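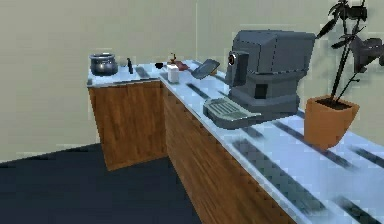
Figure 1. The simulated kitchen, with the espresso machine and the plant on the long counter.

Collecting demonstrations in a pretend kitchen
Project report, second year robotics option, Purnley

What I set out to do

My project was about teaching a simulated robot arm to do small kitchen jobs by showing it examples. You drive the arm yourself with a controller, the computer records everything you do, and later a learning program tries to copy you. The learning part gets all the attention in the papers I read. I ended up spending nearly all of my time on the showing part, and that is mostly what this report covers.

My supervisor was Humaira Zaidi, and I shared a desk and a very tired computer with Dindo Cruzado, who was working on the training code for his own project. We agreed early on that I would gather the examples and he would feed them to his program, so my results depend on his a bit and his depend on mine a lot (sorry, Dindo).

The plan in my proposal was 1000 recorded demonstrations by the end of term. I got 449 that I would call usable. I'll explain where the rest went.

The kitchen

The kitchen came as a ready-made room inside Disora, the simulator our department uses. I picked it because the counter is L-shaped and I wanted the arm to work near a corner, where reaching gets awkward. It's a fairly plain room, with wood-grain cupboard fronts and a very pale worktop. The worktop is shiny though, and that turned out to matter more than I expected – see the section on reflections.

The task I settled on was moving a small object from one part of the counter to a target spot near the espresso machine. I used the white canister for most of the recordings. I had wanted to use the little brown shaker-looking thing as well, but its knob is so small that the simulated fingers kept squeezing it out sideways like a wet bar of soap. After an afternoon of that I dropped it from the list and told Humaira it was "future work".

The arm gets loaded in at the start of each episode, so there is a moment when you have the bare room and can move things about. I used that moment to shuffle the starting positions. At first I did this by hand, dragging the canister wherever I fancied, and it took Humaira about ten seconds of looking at my plots to notice that I fancied the same corner nearly every time. People are dreadful at being random! I wrote a small script after that which picked a position inside a rectangle on the counter and turned the object by a random angle.

How a recording went

I drove the arm with a handheld controller called an Indau, which we borrowed from the teaching lab. You hold a trigger to close the fingers and move your hand to move the arm. There's a button to start recording and another to stop, and they are right next to each other and feel exactly the same. I stuck a blob of putty on the stop button in the second week and my number of accidental recordings dropped straight away.

Each recording saved two camera views, the joint positions, whether the fingers were open or shut, and a line of text saying what I was trying to do. I typed the text once per batch, which was a mistake. In one batch I had changed the target halfway through and forgot to change the text, so 17 recordings say "put the canister by the plant" when the arm is plainly heading for the drip tray. I found this only when Dindo asked why his model seemed to think those were the same place. We threw those out instead of relabelling them, as I couldn't be certain where the change had happened in the last few.

My first recordings were slow. I'd creep up on the canister, stop, have a think, back off, creep up again. I thought careful would mean good. Dindo trained on a small set of these and the arm learned to creep up and then stop, and it never started again. It had picked up my thinking pauses. When I went back through the files, there were long stretches where nothing moved at all while I worked out which way to turn my wrist. So I started practising each batch for a few minutes without recording, and after that I could do the whole movement in one go. I also trimmed the still parts at the start and end of each file.

The other thing I changed was mistakes. In the early batches I deleted any recording where I bumped something or missed the first grasp. Humaira suggested keeping the ones where I missed and then recovered, so long as the job got done in the end. I wasn't keen, to be truthful, because it felt like handing in work with crossings-out. But the model had never seen what to do after a miss, so when it missed it just carried on to the target with its fingers shut on nothing, very confidently. I kept recoveries from then on and even made some on purpose.

Reflections and the drip tray

The counter picks up long dark streaks across its surface, and in a small camera view a dark streak next to a dark object is hard to make out. For a white canister that's fine. I did one short batch with the small round black object near the corner and could hardly see it myself on the screen when I was driving, so I don't know how I thought a model would manage. I'd nudge towards it, lose it, nudge back. I stopped that batch early.

We talked about turning reflections off. Disora has a setting for it and it would have made my life easier. Humaira's view was that real worktops are shiny too and that I should only take them out if I could say why. I left them on for the main set and recorded one small batch without them for comparison, though I ran out of time to have it trained properly, so there's no result from it here. I'd like whoever takes this on next to have a go.

The drip tray was my other headache. It sticks out towards the front of the counter and has a slightly raised rim, and if you bring the canister in too low you clip the rim and the canister goes flying. My answer was to lift higher and come down from above. The snag is that I started doing this at different heights depending on how tired I was, and you can see it in the paths: recordings from before lunch have a neat low arc and the ones from after four o'clock look as though I'm trying to clear a hedge. I set myself a limit of 10 recordings in one sitting after that, then a proper break away from the screen.

Checking the recordings

Every recording got watched back at double speed, by me, with a cup of tea. I gave each one a mark of keep, maybe or bin. I then asked Dindo to mark a sample without seeing what I had put, and we disagreed more than I'd have liked, nearly always over the maybes. He binned anything where the canister landed off the target. I had been keeping those if they were "close enough", with no idea in my head of what close enough was. We wrote a rule down, which was that the whole base of the canister had to be inside the target circle, and I went through everything again. It was dull and it cost me a good many recordings.

I also lost a whole folder in January when I copied the new batch over the old one. There isn't much to say about that except that I now put a number in every folder name and the backup runs by itself on the Buchanan server.

What the model did with it

Dindo's report has the proper figures, so I'll only say what I saw. Trained on my early, pausing recordings, the arm hardly finished anything. Trained on the final set, it usually found the canister and picked it up, and it was noticeably better when the canister started in the corner area, where I still had the most examples left over from my hand-dragging days. Out along the counter it was shakier. It did recover from missed grasps sometimes, and I cheered out loud in the lab the first time I saw it open its fingers and go back.

What I'd change

I'd write the keep-or-bin rule before recording anything. I'd type the task text for every recording, or have the program ask me for it. I'd get a second person driving too, as every habit in this set is my habit, and a different pair of hands would have shown that up much sooner. And I'd plan for fewer recordings. The 1000 in my proposal came from a paper written by a team with several people driving all day, and I had one controller and a shared computer.

The recordings, the shuffling script and my marking sheet are in the project folder. The batches are in the order I made them, so the first few are the slow ones.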